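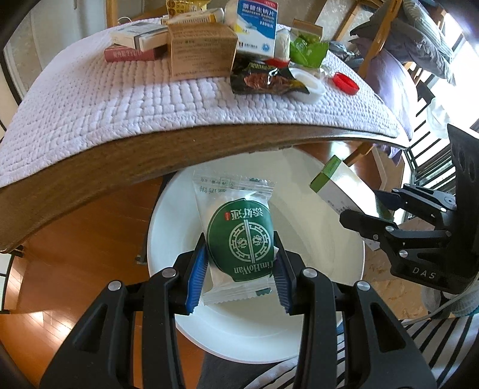 Tilon has added a bedroom cleanup task to its collection of household manipulation examples, the company said in project notes dated 16 April 2025. The task asks an operator to clear small packages from a bed using hand-held grippers fitted with cameras, and the recordings are used to train a policy that will later run on a two-arm robot. Many of the items are light and awkward to hold. A clear film packet with a round green TimHoWan label sits between the ribbed pads of one gripper, over a white bin, while a second gripper has hold of a white carton with a green end. Cases with both grippers loaded are of particular interest to the group, which found few of them in its earlier recordings.

3 min read

The new set contains 1,004 episodes. Each episode covers one attempt at the task, from the first reach toward the bed to the moment the operator signals that the job is finished. Operators work in furnished homes, and the items are changed between sessions so that the same arrangement is not recorded twice. Boxes, soft packets, bottles and jars are mixed on purpose.

The collection was divided between two sites. The Cikari team recorded in lived-in bedrooms with daylight and left the furniture where it stood. The Histhorpe team used one room with fixed lighting and repeated a smaller set of items in different orders. Both teams used the same gripper design and the same recording software, and clocks on the left and right units were matched before each session.

Of the full set, 143 episodes were marked as containing a failed grasp. These were kept. The notes say that a dropped packet followed by a second attempt gives the model an example of recovery, and that an earlier model trained only on clean runs tended to keep closing its fingers on nothing after a miss. Failed grasps carry a time stamp for the point of release and another for the next contact.

A further 116 episodes were held back for testing and will not be used in training. They include packages that do not appear anywhere else in the set. Scoring will be done on two measures: whether each item ends up in the container, and whether any item is crushed on the way. Crushing is judged by a reviewer from the video, a step Tilon describes as slow and hopes to replace with a reading from the finger position.

Printed text on the packages is not labeled. The policy receives images and gripper width only, and is expected to pick a grip from shape and surface. Shiny film remains a weak point. Reflections move as the gripper moves, and the tracking step that recovers the path of the hand lost its position in several bright rooms. Those recordings were cut at the point of loss, and the usable part was kept if it included at least one complete placement.

Training runs under the project name Miyazaki. The current version predicts short sequences of motion for both arms together, after a version with separate left and right models produced collisions over the container. The group plans to compare 3 training mixes: Cikari data alone, Histhorpe data alone, and the two combined in equal parts.

Tilon has not set a date for release of the recordings. Footage from private homes must first be checked for faces, mail and other personal papers. Results on the held-back episodes are expected in October, along with a revised collection guide covering soft packaging and items that have to be handled by both grippers at once.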